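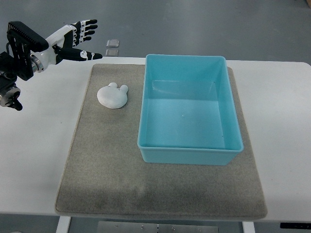 Skirnix asks that step 1 say outright to keep the fingers open - a closed hand hides a stiff joint.

1. Park the hand above the table, fingers open.
2. Check the wrist ring for play.
3. Set the bin on the gray mat, long sides front to back.
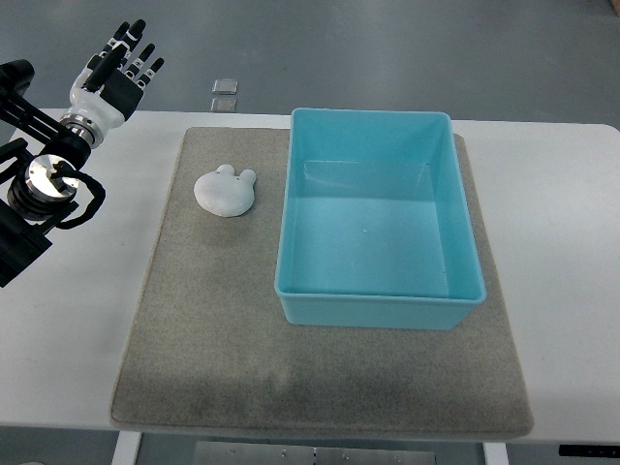 Cukum

4. Check the cable loop beside the arm. It must not touch the table.
5. Run 2 slow wrist turns, 90 degrees each.

CAUTION: Keep clear of the arm while power is on.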